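# Bench tips from the Varbridge robot club

Collected from the inside of the cupboard door, where they had reached the third layer of tape. Add yours at the bottom. Sign it if you're proud of it.

**Scuffs on a white tabletop.** Washing-up liquid and a damp cloth, then a dry one. Melamine sponge for what's left, used gently. Scouring powder takes off the scuff and also the table.

**The rail.** Screws, crumbs and bits of cable tie live in the slots. Run a dry paintbrush along the channel, hoover nozzle following behind. Do this with the arms parked and the power off. An old toothbrush is fine for the corners, but label it, as we have a sink and people are trusting.

**Rail bolts.** Check them before each session with the long hex key. The long hex key is in the tin marked SHORT HEX KEYS. Pieter Leemans has promised to sort out the tin since May.

**Cables.** Leave enough slack for the arm to reach its furthest point, plus a hand's width. Move it there by hand first and watch what pulls. Soft hook-and-loop ties, please. Cable ties get snipped off in a hurry, usually along with something we needed.

**Smelly practice fabrics.** Wash at 30 in a pillowcase with the neck knotted. No fabric softener: it makes everything slippery and the Skornico team spent an evening rewriting perfectly good code on account of it.

**Folding umbrellas.** Wrap and fasten before they go on the table. A half-open one will spring at the worst moment and take your afternoon with it.

**Gripper pads.** Wipe with a barely damp cloth at the start. If they've gone shiny, rub lightly with 100 grit, two strokes and stop. The 900 in the same drawer is for the woodwork people and will only polish them.

**Handing things between two arms.** Close the second gripper before you open the first. Everyone knows this and everyone has picked a bag up off the floor. Slow the handover right down and leave a short pause with both closed.
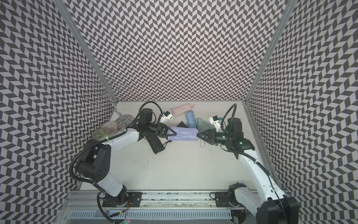 Loops and drawstrings are the other nuisance. Tuck them in before a run if the task is folding, leave them out if the task is hanging, and write down which you did.

**Glass bowls.** Charity shop only. Put a folded tea towel under them while you're still teaching the positions. Sweep up breakages with a brush, then go over the table with damp kitchen roll for the splinters.

**Naming your files.** Run 2,663 is not called "final". Nor is the one after it.

**Tea.** On the windowsill. The Sikano mug is Ackermann's and has been missing its handle for 8 weeks, so ask before you glue it.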